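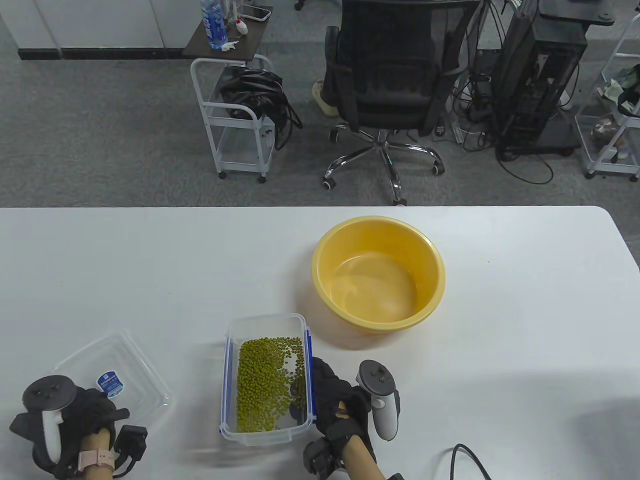
barleymow replied:
I would not keep them past the second year, whatever the packet says. Old mung beans don't go off, they just stop softening. You end up boiling them for over 70 minutes and they still have a hard bit in the middle. If the original poster has had the sack since the November before last, I'd use them up in soup and buy fresh.

Forum: Kitchen and Larder > Dry goods
Thread: Bulk mung beans, how long and in what?
14 September 2021

tin_hat
Posts: 796

Disagree with that. Age matters less than water. I'm in Wellomholm and our tap water is very hard, and even new beans take ages. When we lived in Prirnholm the same brand from the same shop cooked in half the time. Try a small pan with filtered water before you write off the whole sack.

barleymow
Fair point about the water. I still think two years is enough. They've also gone dull by then.

coldpantry
Original poster back again. Thanks both. The sack came from Maddocks, it was on offer and I didn't think about where it would all go. The beans are now split between a paper bag, two jars and a clip-top box. What I want to know is whether they need to be airtight. My mother-in-law kept hers in a cloth bag on a hook and never lost any.

tin_hat
Cloth is fine in a dry house. It is no good at all if you get moths. 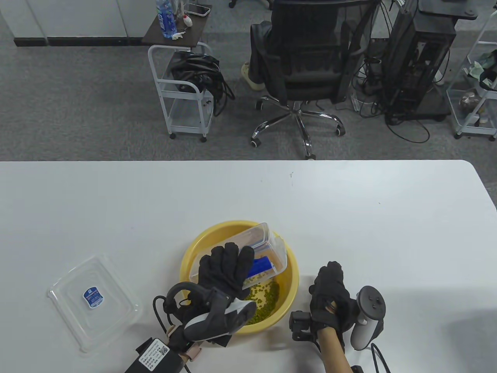

lentilshelf
Moths and weevils are the main reason to go airtight, in my opinion. Paper is useless against them and thin plastic bags are not much better, they chew through. Whatever you store in, get the beans out where you can see them every so often. A wide basin is best for it, and a yellow one does the job as well as a white one, green beans show up clearly enough and so does anything that isn't a bean. Look for small round holes and a bit of dust. If you find either, put the lot in the freezer for four days before it goes back in the cupboard.

coldpantry
Four days seems a long time. I've read two.

lentilshelf
Depends on your freezer and how thick the bag is. A big bag takes a good while to get cold in the middle. I do four and don't worry about it.

saltmarsh
I freeze everything as it comes in, flour included. The only thing to watch is damp. Let the bag come back to room temperature before you open it or you get water on the beans, and then you'll have mould as well as moths.

barleymow
Has anyone used the Flunus boxes? I bought one for rice and the clips went after a few months.

saltmarsh
Mine are still going, but I don't put them in the dishwasher. They aren't cheap for what they are. Any box with a proper seal will do. Old sweet jars are free if you ask.

tin_hat
Jars every time. Plastic holds the smell of whatever was in it before. I had chickpeas that tasted of curry powder.

lentilshelf
That's washing up, not plastic — bicarb overnight and it's gone.

tin_hat
It was not gone.

coldpantry
Could someone just give me the order to do things in? I've got a free afternoon and would like to get it over with.

lentilshelf
This is what I do with a new sack:

1. Wash the boxes or jars and leave them open until they are bone dry, seals too.

2. Tip some of the beans into a basin and turn them over by hand, right down to the bottom. Stones and shrivelled ones go in the bin.
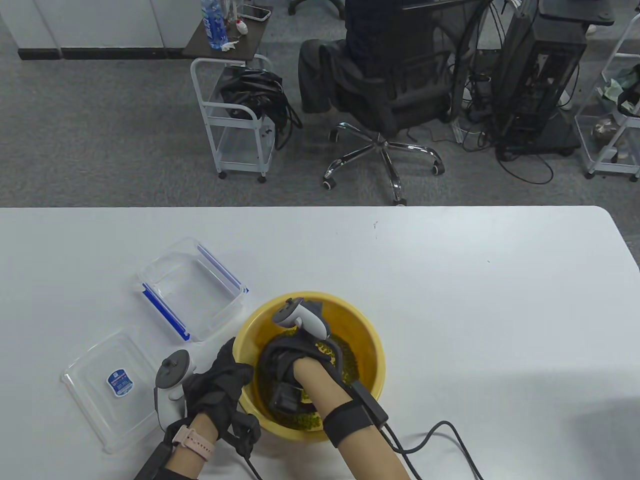
3. Freeze in bags that lie flat. Leave them shut until they've warmed up again.

4. Fill the boxes nearly to the top. Less air, fewer problems.

5. Label with the month you bought them. You will not remember.

6. Keep the oldest at the front.

barleymow
I'd add a bay leaf in each box.

tin_hat
Bay leaves do nothing. I had them in with the flour and the moths walked round them.

barleymow
I've used them for years and never had a moth.

saltmarsh
I've never used them and never had a moth either.

coldpantry
Right, I'll follow the list and skip the bay leaves for now. One more thing. If I want to sprout some of these, do they need to be kept differently?

lentilshelf
No, but test a few first. I do 55 g in a jar, soak overnight, then rinse twice a day. If most of them have split and put out a tail by the third day, the batch is good for sprouting. If not, they're for cooking. I don't know what freezing does to them over a long time, mine have always come up all right after the four days.

saltmarsh
Rinse three times if the kitchen is warm. Mine went slimy on two.

coldpantry
Thanks. I'll put some in to soak tonight and report back.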